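From my kitchen notebook: the dish rack question

Hello again, and happy January! Last time I asked how you all deal with the dishes that never quite make it back to the cupboard, and my inbox filled up. I've been thinking about racks ever since -- small ones in particular, for people who wash a cup and a bowl and call it a day.
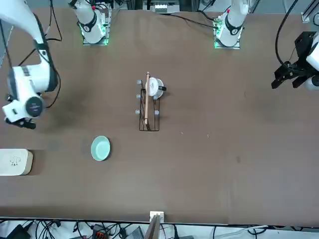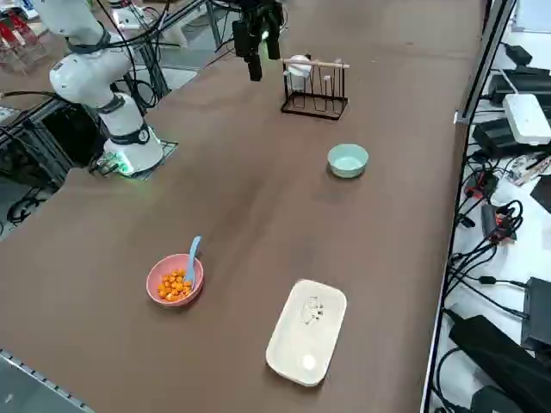 Small rack, small load

I'm fond of a black wire rack for this. It's narrow, it doesn't hog the table, and a white cup sits in it just fine. Bowls are where I get fussy. A shallow mint-green one like that can go in the rack once the cup has moved over, but I'd wash the pink one last, after somebody finishes what's in it (and don't forget the spoon!). Long skinny things, sticks and such, I lay across the top.

What you wrote in

Darcy Hawthorne keeps 2 racks going in her place on Keklow, one for glasses and one for everything else, and swears she hasn't chipped a thing since November. I tried it for a week and ran out of counter. My old Rengate rack is back in its corner, and I'm happy with it.

Next up is trays. Do you stand yours on edge or stack them flat? Write and tell me!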